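Household Textiles, Unit 3: Sorting, Folding and Putting Away
Handout prepared by Remo Widmer, Didmont Evening School
Revised April 9, 2023

Read this before the practical. Bring the linen list from Unit 2, as we'll be using the same headings.

1. Cloth in a heap

Most household cloth waits in a heap before it is folded. A heap hides the edges, and without an edge you can't tell a pillowcase from a throw. Begin by finding one. Run a hand along the cloth until you meet a hem or a stitched border, then follow it to a corner. Don't pull from the middle, where the weight of the rest holds it down.

Printed cloth can help. On a pale fabric with fine pinstripes, the stripes show which way the grain runs, even where the cloth is bunched. Squares and diamonds scattered over the stripes are less use, as they may be printed at a tilt, and a fold lined up with them will come out crooked. Go by the stripe or the hem.
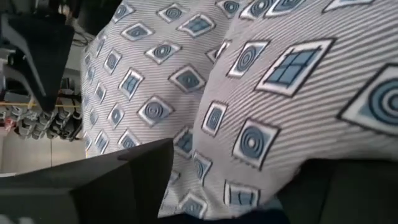

Large pieces should be opened out fully once before folding. Shake, lay flat, smooth from the centre outwards. Fold in half lengthways, then in half again, and only then bring the ends together. In the October group several people folded the ends first and had a bundle too wide for the shelf, which is 47 cm deep.

2. Edges and finishes

Four finishes to know: plain hem, rolled hem, bound edge, overcast edge. The overcast edge has stitches passing over the raw side of the cloth. Check it for fraying before the piece is put away – loose threads catch on other things in the basket. Trim, don't pull. Anything that needs restitching goes in the mending pile and is written on the list.

3. Small things on the floor

Clear small items before you spread any large cloth. Soft white rolls and other light pieces easily end up under a fold and get bundled in with it. Work from the cloth towards the basket, picking up as you go, and look under the lowest folds last. A smooth wooden floor is fine for sorting if it has been swept.

Small items go in first if the basket is to be emptied the same day. Otherwise put them in a bag of their own.

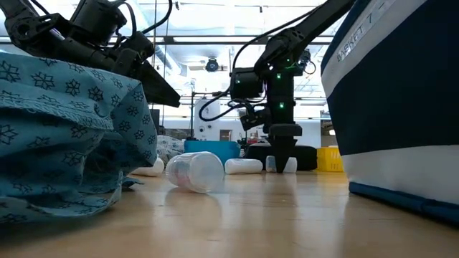
4. Exercise for next time

Choose one heap of cloth at home. Write down what you think is in it before touching it, then sort it and compare. Note the finish on each edge and any repairs needed. Half a page is enough.

Reading: Zaugg, Linen and Its Care, pages 47 to 58. The copy is in room 219.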